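Trial kit diary, entry four

July, half past nine at night

Too tired to cook so it's toast, and I'm writing this with crumbs all over the keyboard. Sorry, keyboard.

So! The Jarkik kit. We've had it long enough now that I've stopped being polite about it. Emília wants my verdict before we either buy the thing or post it back to Grekstead, and I keep changing my mind between the lift and my desk. In the morning I love it. By four o'clock I'd happily leave it at a bus stop.

What you get for the money is the handheld gripper, a spare set of foam pads, a charger, a case with a rotten zip, and 300 hours of their online service, where you send up your recordings and they come back sorted and tidied. The service is the part they really want to sell you, of course. The gripper is quite nice to hold, I'll give them that. It sits well in the hand and the squeeze is light, lighter than the Flosis one we tried in the spring, which used to make my thumb click. Crescencio says my thumb clicks anyway.

Did 213 recordings today, nearly all crockery. Pick up, put down, nudge across, pick up again. I had the radio on low and got through most of a play about a lighthouse, though I missed who did it (the murder, I mean, I know who wrote it). You do fall into a rhythm. Somewhere after lunch I caught myself reaching for my own mug as if my fingers only moved in pairs, and Zyanya saw and laughed for ages.

Rang the support line about the uploads stalling. Spoke to a very patient man called Isauro Solís who had me turn everything off and on, then off again for longer. It worked, annoyingly. He also told me the spare pads are only sold in packs of twelve, which seems a lot of foam for one small team, and he couldn't say if the price was going up. I wrote "pads???" on my hand and then washed it off doing the cups.

The running total is 1,197, so we're well on the way to what Emília asked for. She hasn't said what happens if I go over. Cake, I hope.

The bowl on the plate was this afternoon's job, and I had been putting it off. One dish by itself is easy. Two together and you have to think about where your pads are going, and about leaving the plate where it is while you fuss with the bowl. I like these dishes, mind you – white with a dark brown rim, and the plate has faint rays fanning out from the middle that I only noticed today. The lights over the desk make great squiggles in the glaze. I need to ask Isauro whether his tidy-up service minds shine like that, because we've got a lot of it. The foam is getting rough at the corners too, so maybe a pack of twelve isn't so daft.

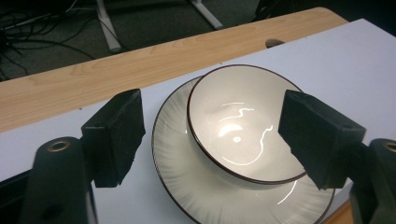
Tomorrow

Ask about shiny dishes. Ask about pads again, and write it on paper this time. Try the saucers. Tell Emília I'm leaning towards yes if they'll do something about the price of the service – and get them to swap the case, that zip is a disgrace. Buy bread, I've just finished it.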